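Odds and Ends: the Spring Knitting Table at Clatomgate

If you have walked past the ground floor room lately you will have noticed that the knitting has spread. It started as one basket in the corner and by May it had taken over most of a table, and I for one am delighted!
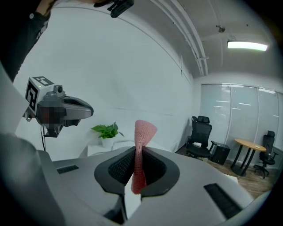 The pink yarn has been the great favorite this season. We were given a big bag of it in the winter (thank you again, you know who you are) and it has been turning up in everything since, from baby hats to a very long scarf that I am told is still growing. Knitted up on larger needles it makes a lovely loose, open fabric that lets the light through, and it has a bit of give in it, so it folds and twists without going stiff on you. If you tend to knit tightly, as I do when I'm talking, go up a needle size and see how you like it.

For those who would like to make a simple strip to practice on, cast on 20 stitches and knit every row until you are either happy or out of yarn. Please don't worry about dropped stitches. Half the strips in the basket have a hole or two where there shouldn't be one, and they will all be sewn together into lap blankets anyway. Each blanket takes 60 strips. Pink is welcome, and so is any other color you have left over at home, though we are well supplied with brown and could happily go without more of it until the fall.

Hrvoje Vlachou has very kindly offered to do the sewing up again. He asks that you leave a long tail of yarn at both ends of your strip, long enough to thread a needle with, and that you don't trim it off to be tidy. He also asks (and I promised to pass this on) that the strips be laid flat in the basket, with the corners smoothed out. Folded ones get a point at the end that takes a good deal of coaxing to come out again, and his iron is not what it was.

While we are on the subject of the room, we have had a few kind words about how much more cheerful a place feels with something green in it. If you have a houseplant with heart-shaped leaves and have been wondering about cuttings, bring one along and we can compare notes. Mine at home went yellow from overwatering, so I am in no position to give advice, but there are people at the table who are.

Tea is on from two o'clock as usual, and there are spare needles in the tin for anyone who forgets theirs.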